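**Piecework**

The ad said "hand work, evenings, snacks involved," and I had been between things since June, so I called.

Tomport paid by the episode. An episode was one start and one finish: pick up the bag, put the bag in the box, hold still, press the button with your thumb. If you sneezed, it was a bad episode and you did it over. If you dropped the bag and picked it up again, that was a good episode, and it went in a special folder, and the supervisor liked you more for it. I have had jobs with worse values.

The training took one morning and was held in the Larkard building, on a floor that smelled of carpet. There were six of us. A man in a fleece vest told us we were teachers. He said the robot was in Cordero, in a warehouse with no windows, and it knew nothing, and everything it would ever know about putting groceries away it would learn from our wrists. Then he passed out the grippers and a sheet about not wearing rings.

"Be natural," he said. "Don't perform."

Try putting a bag of chips in a box naturally. Go ahead. Within a minute you will have forgotten how bags work. My first hundred episodes were so careful they looked like evidence being handled, and the software they used for grading, which was called Clilik and had a cheerful little bell for a failure, rang me like a hotel desk. TOO SLOW, it said. Then, when I sped up, HESITATION BEFORE GRASP. I wanted to write back that hesitation before grasp had been the story of my whole adult life, but there was no comment box.

They sent us to apartments after that. Real ones, rented by the evening, with somebody's plants and somebody's good chairs. The robot needed to see homes, the vest said, because a robot raised in a warehouse would walk into a living room and think it was on the moon. So we worked in pairs on other people's tables and went back to our own, which were smaller.

My partner on the long shift was a retired bus driver with beautiful hands. She never hesitated. She closed the fingers on a thing the way she must have closed the doors at the end of the line, with no hard feelings. I studied her. It occurred to me around episode 60 that I was learning from her, and the robot was learning from me, so that somewhere in Cordero a steel arm was going to end up with a bus driver's manners at one remove.

"You're pinching the middle," she told me. "Take it near the end, where it's crumpled. It wants to be picked up there."
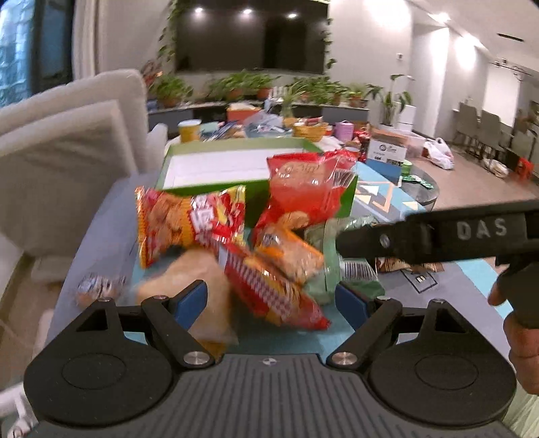

Why not just write the robot a set of rules and skip the people?

Because a snack bag never lies the same way twice, and the rules for it would run longer than anyone's patience, so it's quicker to have a person do it a few hundred times and let the machine work out what those times had in common.

I asked the vest that on a break, and that is close to what he told me. I asked what our times had in common. He said they were still looking into it.

By the end of the shift I had 267 good episodes and three in the special folder. The bell had gone quiet. I had stopped thinking about the fingers at all - they were where my hand ended, and when I reached for my coat I was a little surprised to find I had thumbs.

On the last night they let us watch. They put the warehouse on a laptop, and there was the arm, over a gray table, with a box and a bag of chips. It went down fast and sure. It stopped just above the bag. It hung there a moment, the way you stand at a party with your hand halfway to a bowl, and then it shifted over and took the bag by the crumpled end.

"That pause," said a young woman with a clipboard. "Where is it getting that? That's in all of them now."

The bus driver looked at me. I looked at the carpet.

"Can you take it out?" the vest asked.

The young woman said they could try, but it would mean going back through everything and finding out who it came from. The vest checked his watch. He said it was kind of polite, wasn't it, and maybe customers would like it.

They paid us on the way out. I walked to the bus stop with my partner, who rides free for life, and we stood there trying to remember which pocket I kept my fare in.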